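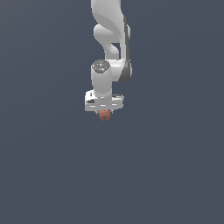

4. Sealing and logging evidence

This section covers items brought in by patrol officers and crime scene staff at the Droltstead property room. Firearms and cash have extra steps – see Section 6.

4.1 Before you start

Put on new gloves. Have the case number and the officer's signed property sheet in front of you.

4.2 Steps

1. Log in to the Plostska terminal and choose New Item.
2. Type the case number. Leading zeros are not needed.
3. Place the item in a paper bag or box. Use plastic only for dry goods.
4. Fold the bag over twice and close it with Dewulf tape.
5. Sign across the tape so that your initials run onto the bag.
6. Print 2 labels. One goes on the bag, the other on the property sheet.
7. Scan the label and pick a shelf. Shelf codes start at 1810.
8. Press Save and wait for the receipt number.

Note: The terminal holds up to 2000 open records. If Save is grayed out, ask the shift supervisor to close old ones.

Caution: Never reopen a sealed bag to fix a label. Write the correction on Form 1943 and attach it to the outside.

4.3 Transfers to the lab

Items going to the Vandov lab leave at 7 a.m. Scan each one out – the courier signs the screen, then the paper log.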